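Two arms, one table and a bin: an afternoon at the Dandonow open day
2023-04-25
Filed under: Automation, Visits

Kyu-ri Kwon had her coat on when I found her, because the heating in the Kemeys building had gone off at noon and the engineers were not expected until evening. She runs the two-arm manipulation work at Dandonow, and she had agreed to talk between demonstrations at the company's open day. By then she had given the same short speech to nine groups of visitors.

"I say the same four sentences and then I let them ask," she said. "Most people want to know if it can fold a shirt. It can, slowly. I would fold it faster and so would you."

Dandonow moved into Kemeys in February, from a smaller unit at Pukcombe where the team shared a loading door with a furniture importer. The new place has a high ceiling, a proper goods lift and a kitchen. Kwon said the kitchen was the part the staff had voted for.

The project on show is called Stenutel. It is a set of table tasks for a pair of arms, meant to cover the kind of clearing up that happens at the end of a shift in a small laboratory: putting tubes back, closing boxes, wiping boards, moving brushes out of the way. The task list has 26 entries. Kwon wrote the first version herself after spending two weeks in a teaching lab, watching what the technicians did after the students left.

"They don't think of it as a job," she said. "You ask them what they do at the end of the day and they tell you they go home. Then you watch, and there's 40 minutes of picking things up before that."

The team teaches the arms by recording people. An operator guides a matching pair of handles, the arms on the table copy the movement, and the whole run is saved. Dandonow had 1493 saved runs when I visited. Of those, 481 were recorded at Pukcombe and have had to be checked again, since the table there was a different height and the lights were worse.

"I wanted to throw them out," Kwon said. "My colleagues wanted to keep them. We kept them. I think they were right, but ask me again in the summer."

She is careful about what she promises. A visitor in the group ahead of mine asked when a hospital could buy the system, and she told him there was nothing to buy. He asked again in a different way and got the same answer. Afterward she told me she would sooner disappoint someone at an open day than in a contract meeting.

I asked what the arms find hardest. She had expected heavy things to be the trouble and found that light things were worse. Clear plastic is bad because the cameras lose it against a pale surface. Anything that bends is bad too, and a length of soft tubing can take a trained operator several tries.

"With a box, you know where it is going to be when you let go," she said. "With tubing you put it down and it has its own idea. So you pick it up again, and now it has a new idea."

Boards were added to the list late. Writing on one takes a steady hand and wiping one takes even pressure, and the team wanted a task of each kind. Visitors are allowed to suggest words, within reason – she keeps a short list of what has been refused and would not show it to me.

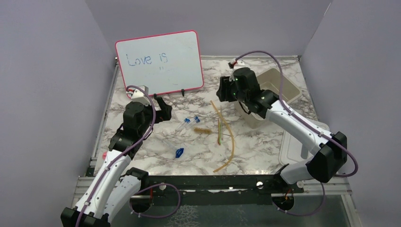 The choice of objects gets more argument than the software does, according to Kwon. Her rule is that everything on the table must be something a real lab would own and would not miss. Brushes, capped tubes, droppers and plastic bins all pass. A glass flask did not, after the first week. She also asks operators to lay things out differently before every run, and to avoid lining them up, which people do without noticing.

"You can tell who set the table," she said. "One person makes everything parallel. I have to go over and mess it up."

She came to robotics from packaging machinery, where she spent six years on lines that did one thing all day. She liked that work and still talks about it with some warmth. The machines were fast and the faults were easy to find. On the Stenutel table a bad run may have no single cause, and the team can spend a morning going through the recordings without agreeing on one.

The next step is to run the full list in a lab that Dandonow does not control, with its own furniture and its own clutter. Kwon has a site in mind but the agreement is not signed. She expects the results to drop at first and has told her managers so in writing.

Another group had gathered at the door by then. She took off her coat, put it over the back of a chair and went to give them the four sentences.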